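Petition Table Safety Checklist, with Comments
Nicholas Street Residents' Campaign for a Working Footbridge

To be filled in before the table opens and once more at 2 p.m. Comments are by Mwanahawa Rugemalira, who did the June round and was asked to keep it short.

1. PERMIT ON DISPLAY
Result: Pass
Comment: The permit is taped to the front of the table, where the council's own inspector walked by it and then asked if we had a permit. Keep the spare copy in the blue folder. The blue folder is now green.

2. SIDEWALK CLEARANCE
Result: Pass on second try
Comment: A wheelchair and a stroller should be able to pass each other without anybody having to make a speech. The first setup had us out by the bus shelter, where people signed mainly to get by. We moved back against the wall. Signatures slowed down but I think they mean it more.

3. TABLE LEGS LOCKED
Result: Fail, then Pass
Comment: The Isov folding table has four legs and three opinions. Push the collar down until it clicks. If it doesn't click, do not put the petition on it, and do not let a member of the legislature lean on it, however tempting.

4. CANOPY WEIGHTED
Result: Fail
Comment: The form says a sandbag on every leg. We had 2. The other corners were held down by back issues of the campaign newsletter, and it's nice to see those finally being used. Canopy taken down until more bags came. Please don't tie it to the parking sign again. We had a letter.

5. EXTENSION CORD AND SPEAKER
Result: Pass with remarks
Comment: Cord is a Hekon outdoor type, no cuts, taped flat where it crosses the walkway. The speaker is fine electrically. Keep it below the level at which the dentist upstairs comes down. He has signed already and would like his name taken off.

6. FOOD AND DRINK
Result: Pass
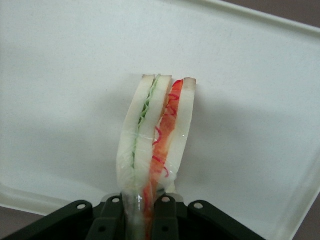
Comment: Food stays wrapped until it is eaten and is kept away from the signature sheets. Sheet 6 went to the clerk last time with mayonnaise over three names, and all three were thrown out. One of them was mine. Label anything with nuts, milk or egg. Anything that should be cold goes back in the cooler between rushes, and what's left at closing does not come home with me, thank you.

7. PENS, CLIPBOARDS AND OTHER SHARP OBJECTS
Result: Pass
Comment: Pens on strings, strings short enough not to catch a child. A clipboard with a cracked corner was pulled from use. We are down to 39 pens, and I would like whoever is collecting them to know that they are cheap pens.

8. PERSONAL INFORMATION
Result: Fail
Comment: Filled sheets were lying face up beside the leaflets, so any passerby could read the home address of everyone on the street. Sheets go face down in the lockbox as soon as they are full. The key goes with the shift lead and not in the lock, where I found it.

9. SNACKS FOR THE AFTERNOON SHIFT
Result: Pass

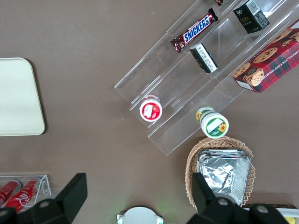
Item 9: Snickers on the clear stand.

Comment: The rules on gifts are plain. Snacks are for people working the table. They may not be offered in return for a signature, or placed so that a reasonable person would think they were. A man asked me what he could get for two signatures. I told him a footbridge.

10. DEALING WITH UPSET PEOPLE
Result: Pass
Comment: Two people at the table at all times. Do not argue, do not follow anyone down the street to finish a point. The phone number for the community officer is on the back of the permit. We had one loud visitor, who turned out to be in favor of the bridge but against the font.

11. FIRST AID KIT
Result: Fail
Comment: Kit is present. Inside were an eye patch, a pair of scissors and the minutes of a meeting. Bandages, gloves and wipes to be bought before the next session. Minutes to be returned to Triltance Hall, who have been asking.

12. WEATHER AND CLOSING
Result: Pass
Comment: Close at the first thunder, even if the mayor is on his way. Lockbox leaves first, then people, then furniture.

ACTION LIST
Sandbags: buy, and store where we can find them.
First aid kit: refill.
Lockbox: have a second key cut.
Item 3: replace the Isov table when funds allow. Funds do not currently allow.

Checked by: M. Rugemalira
Next check: before the table opens. Bring your own pen.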